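# Pindavport group publishes door and cupboard rules for home robots

Anyone who has ever tried to get through a door with a tray in both hands will have some sympathy for the people at Skallitora, the home robotics group in Pindavport, who have spent a good part of the year writing down how a household robot ought to go about it. Their code of practice came out on Thursday – 77 pages of it, and more readable than you might fear – and it covers doors, drawers and cupboards in ordinary homes.
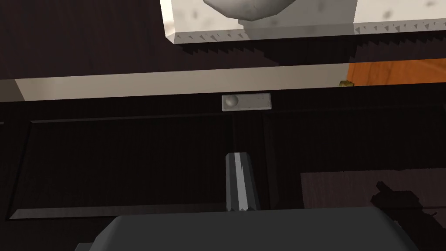 The code asks for a slow final approach to any handle, a limit on how hard a robot may pull, and a full stop if something doesn't give on the second try. It also asks developers to say plainly which of their results come from simulation and which from a real kitchen, a point that several readers of the August draft had pressed for quite firmly. More than 200 comments came in on that draft, and the group says it replied to every one, which must have taken a fair few pots of tea!

Doors get the longest chapter. A robot should work out which way a door opens before it touches anything, keep its fingers clear of the hinge side, and wait a moment before going through in case there is a person (or a dog, or a toddler) on the other side.

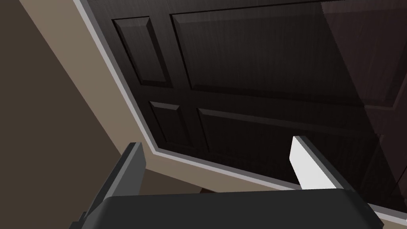

*Open gripper fingers in front of a panelled door, in simulation.*

Halliday, the software firm that helped with the testing chapter, suggests that each door task be tried at least 2,000 times in simulation before a real robot has a go at it, with the starting position and the lighting changed as the runs go on. Failed runs are to be kept and reported along with the good ones. Zornex, which makes grippers, would have liked a smaller number for simple cupboard doors, and the code does leave room for that where the maker can explain its reasoning in writing.

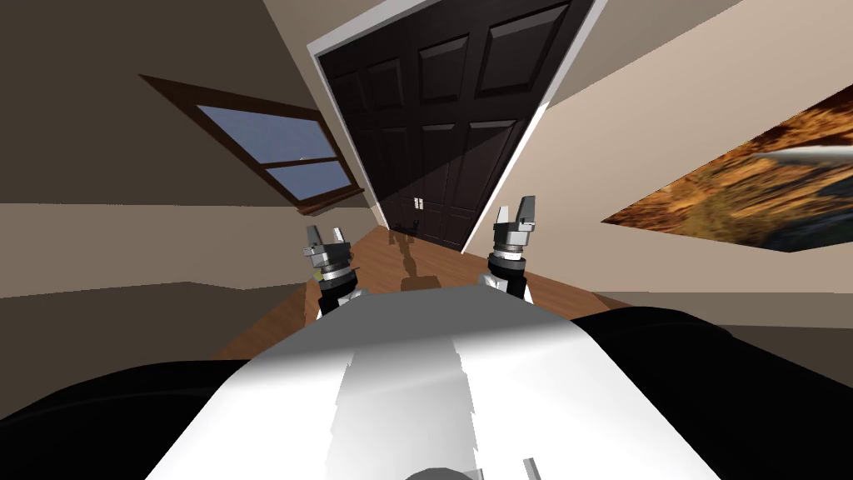 Two-armed robots have a short section to themselves. With double doors, the advice is to open one leaf and leave the other alone unless the job really does need the full width, and to keep the spare arm still and well in while the first one is working.

None of this is compulsory, and the group is quite open about that, though it hopes that housing providers and care homes will start asking for it when they buy. The code is free to download from Skallitora, and comments for the next edition are welcome at any time.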